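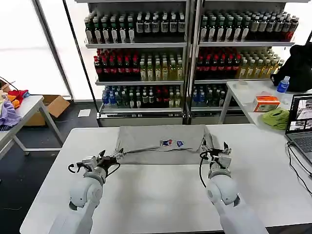
Folding a T-shirt is a little like folding a paper airplane: if the first fold is crooked, every fold after it will be crooked too. So the most important moment comes before any folding, when you make the cloth flat. Lay the shirt on a table and smooth it with your hands. Then take the two corners that are closest to you, one on the left and one on the right, and pull very gently. The gray garment on the white table is held in this way, at both front corners, and you can see that a thin ridge has come up along the near edge. The ridge shows you that the cloth is a bit tight there. If you pull harder, the cloth will stretch. If you let it go completely soft, the small wrinkles come back.

Why does cloth make wrinkles at all? A T-shirt is made of yarn, and yarn is made of many thin fibers twisted together. In most T-shirts the yarn is knitted, which means it goes in small loops, and each loop holds the next one. Loops can move. This is why a T-shirt stretches over your head and then becomes small again. But when a shirt lies under a pile of other clothes, the loops and fibers are pressed into a bent shape, and they stay in this shape for a while.

Cotton keeps its wrinkles more than many other fibers do. When cotton gets damp, its fibers become easier to bend, and when it dries, they stay how they were lying. A shirt that dries in a ball will look like a ball that somebody opened. A shirt that dries flat will be mostly flat.

Now we can fold. There are many ways, and this is the one I learned when I was small.

First, put the shirt with its front side down. Fold one side to the middle, together with the sleeve. If the sleeve sticks out, turn it back so that it lies inside. Do the same with the other side. Now you have a long rectangle. Bring the bottom up to the collar, and then fold one more time if your drawer is small. Turn it over. If the shirt has a logo on the chest, it is now on the top, and you can find the right shirt without opening all of them.

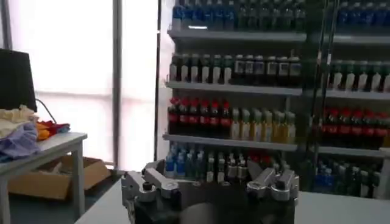 Shops like this trick as well. On a shop shelf, bottles often stand with their labels to the front and the same kinds close together, so your eyes can find one quickly. You can do the same with clothes: all T-shirts in one place, all sweatshirts in another. Some people even sort by color, but in my opinion this is too much work for socks.

You can put folded shirts in a stack, one on top of the other, or you can stand them in the drawer like books. A stack is easy to make. The trouble starts when you want the shirt at the bottom — you pull it, and the whole stack falls over. Shirts that stand like books need one more fold, but you see all of them at the same time.

Here is a small experiment for two T-shirts of the same kind. Take them when they are clean and dry. Fold one carefully, and push the other into a ball. Put both of them in a drawer, side by side, and leave them there until the next morning. Then hold each one by the shoulders and look at it near a window. Where are the lines on the folded shirt, and where are they on the other one? Draw both in your notebook.

If you have a sweatshirt with a hood, try folding that too. The cloth is thicker, so the last fold wants to open again. Put the hood down flat over the back before you start, and press the air out with your hands after each fold.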